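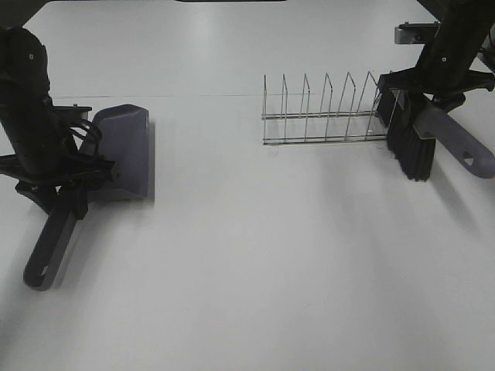

Jastulside Household Words is a word list with short texts about cleaning, washing and repairing at home, as people in the Jastulside district say it. The work started from a small problem with one word. In the first interviews we asked for the name of a dustpan, a plain plastic one like the grayish-lavender one, with a broad flat scoop, and we received more answers than we had prepared fields for. Some speakers said "shovel", some said "pan", and the older speakers used "lifter", which no dictionary we own gives in this meaning.

Contents

The present version has 1,870 entries. Of these, 643 have at least one example sentence taken from speech, and the other entries have only the word, the meaning and the village code. Our plan was 2,000 entries, and the missing ones are mostly words for laundry, where the recordings from Merrick are still not transcribed.

Files

entries.csv: the main list, one row for one word in one meaning
sentences.csv: the example sentences, linked by entry number
villages.csv: the codes for the villages and their full names
notes.txt: remarks of the transcribers, not edited

All files are in UTF-8. The separator is a semicolon, because many meanings contain a comma. If you open entries.csv in a spreadsheet program, please set the separator by hand, otherwise the columns move.

Columns in entries.csv

id: a number which does not change between versions
word: the form as the speaker said it, in our simple spelling
standard: the nearest word in general English, or empty
meaning: one short sentence
village: code of the village
age_group: young, middle or old
sure: yes or no

The column "sure" was added in July. It is "no" when only one speaker gave the word and we could not ask a second person. We recommend to leave out these rows if you want to make maps.

How the words were collected

Speakers were visited at home, usually in the kitchen. The interviewer followed a question sheet from the earlier Vitura survey, to which we added questions on brushes, buckets and floor cloths. Each talk was recorded with permission. Names of speakers are not in the data, and names of neighbours mentioned in the sentences are replaced by a letter.

Known problems

The spelling of long vowels is not the same in all parts. The Merrick entries write them double and the Flodent entries use a colon. A script to make them equal exists, but it makes mistakes with place names, so we did not apply it.

Entries 1 to 500 were typed from paper cards. The age group is often missing there and cannot be found any more.

Men are few among the speakers. Please do not draw conclusions about differences between men and women from this list.

Use

You may use the data for teaching and study, also in changed form, if you name the source. For printing longer parts of sentences.csv please ask first.

Corrections

Corrections are very welcome. Send the entry number, the old form and the new form to Hemi Rutherford, who keeps the main copy. If you know a word from your own family, please tell us also the village and, if possible, who used it.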